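Notes on a grip that would not let go

Posted 6th February

Readers of this blog will know that I seldom write about individual faults. Most of what goes wrong in our work is dull, is repaired within the hour and teaches very little. The matter recorded below is an exception, and I have been asked by several colleagues at other sites to set it down in one place.

Our group has been working since last April on the handling of ordinary kitchen items by arms fitted with two-fingered grippers. The program is known internally as Marnen. It covers dish racks, cups, utensils, soft items and the general clutter of a household bench, and it is carried out in a shared room where several tables are in use at once. People move between those tables all day. Objects are placed, removed, cleaned and put back by hand.
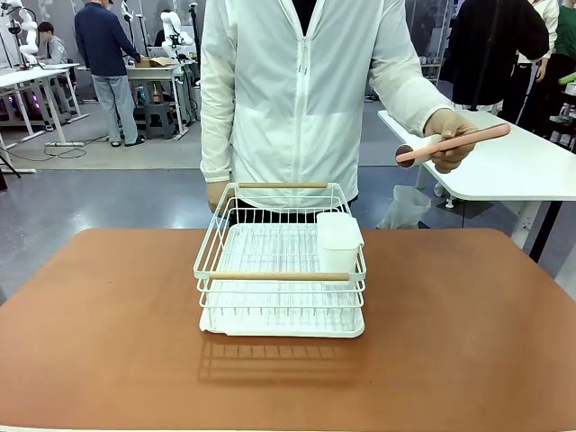
The dish rack table, with other work under way behind it.

The fault occurred at the end of a routine sequence. The arm was to hold a soft item, carry it over a cup, pause, and release it on command. The release command was sent and acknowledged. The fingers did not open. The operator sent it a second time, with the same result, and then did what our procedure at the time permitted, which was to reach in and ease the item out by hand.

As the item came free, the gripper closed. The operator's glove was caught between the pads and the arm began its return movement. A colleague pressed the stop button and the arm halted after a short travel. There was no injury. The glove was torn at one fingertip, and it has been kept with the report.

I wish to be clear that the operator did nothing contrary to the instructions as they were then written. The instructions were mine, and they were inadequate. They treated a gripper that had failed to open as a gripper at rest.

The investigation was led by Velimir Radonjić, who has more patience with log files than anyone I have worked with. The gripper controller keeps its own record, separate from that of the arm, and the two clocks had drifted apart by 69 milliseconds. Once the records were aligned, the order of events was plain enough. The controller had received the release command while it was still reporting force on the soft item. It placed the command in a queue, pending a steady reading. A soft item goes on yielding under pressure for some time, and the steady reading did not arrive. When the item was pulled away by hand, the controller read the sudden loss of force as a slip and tightened, as it had been set up to do. It then reported the cycle complete, and the arm moved off.

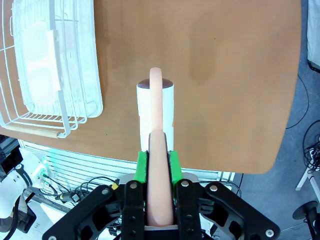

The slip response had been tested thoroughly on rigid objects. We had 1000 logged cycles with mugs, spoons and plastic holders, and no failed release among them. With soft items we had 25, all of them performed with a light grip. On the day of the fault the grip setting had been raised after an item was dropped, and the change was noted on the whiteboard but not in the run sheet. I regard that as a fault in its own right. A setting that affects the safety of people at the table ought to be recorded where the next person will look for it.

Velimir was able to reproduce the behaviour six times, with the arm's drives isolated and a length of foam on a string in place of a hand. I mention the string only to save other groups the trouble of devising something more elaborate.

The following changes are now in force in our room.

No person is to reach between the fingers while the gripper is powered, whatever the gripper appears to be doing. If an item is stuck, the stop is pressed first, and gripper power is then removed at the separate switch. We had previously assumed that the main stop covered both. It did not. On our installation it halted the arm and left the gripper live, and I would urge anyone with a similar arrangement to check theirs this week.

The slip response is disabled whenever a release command is waiting. A queued release now expires and raises an alarm on the operator's screen.

The arm may not begin a return movement until the fingers have been measured as open. A report of “cycle complete” is no longer sufficient.

Changes to grip force are entered in the run sheet and initialled by a second person before the next cycle.

There has been some discussion of whether these measures will slow the program. They will. We lost the better part of two days in the first week, chiefly to false alarms from the new time limit, which had been set too short for the softer items. It has since been lengthened and the alarms have become infrequent.

One question remains open. We do not yet know why the two clocks drifted as far as they did, and the supplier has asked for the full logs before offering a view. Until that is settled, both clocks are checked against each other at the start of each session and the difference is written at the top of the run sheet. I will add a note to this post when we have their reply.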